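Estero two-arm handover study: progress report for October
Prepared by Annunziata Fiore for Killian Poulain

Spending is on plan. The result is harder to call, and I would rather say so now than in the final report.

We set out to test whether a policy trained on mixed recordings from both arms beats one trained on each arm alone. Baptiste Sabatier closed the recording set at 3,245 episodes, of which 2,000 went into the first training run. On paper the mixed policy wins. I don't trust the margin yet. Most of the gain comes from one short stretch of the task, and when Hui-mei Yeh reran the evaluation with new starting positions, a good part of it went away.

The Sadwood baseline is also weaker than it should be. It was tuned for a single arm and we gave it almost 13 hours of adjustment, far less than our own method got. A reviewer would ask about this, and so would I.
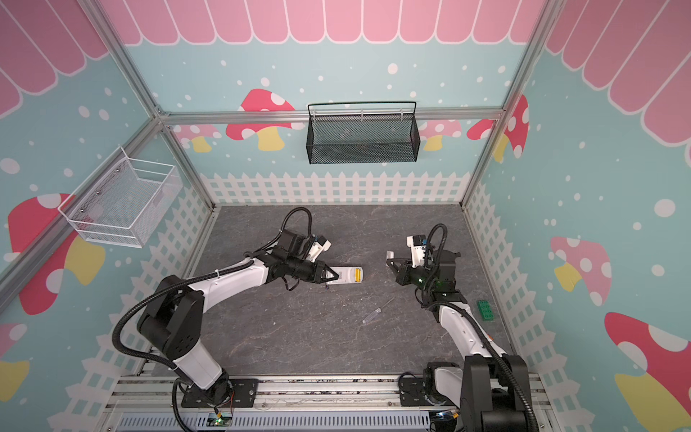 Grip choice is where the two policies differ most, and where the scoring is loosest. Our rule counts a pick as good once the jaws close on the target, whatever the other arm is doing. With the left gripper clamped on the white piece with the yellow end and the right one open and empty, the rule gives full credit before any handover has been tried. A screwdriver lying between the arms doesn't enter into the score either. I have asked for a second score that covers the whole exchange.

Before the next payment we will retune the baseline, rescore all the evaluation runs and repeat training with 8 random seeds. If the gap closes, we will report that. I would hold off on the Collet extension until those numbers are in.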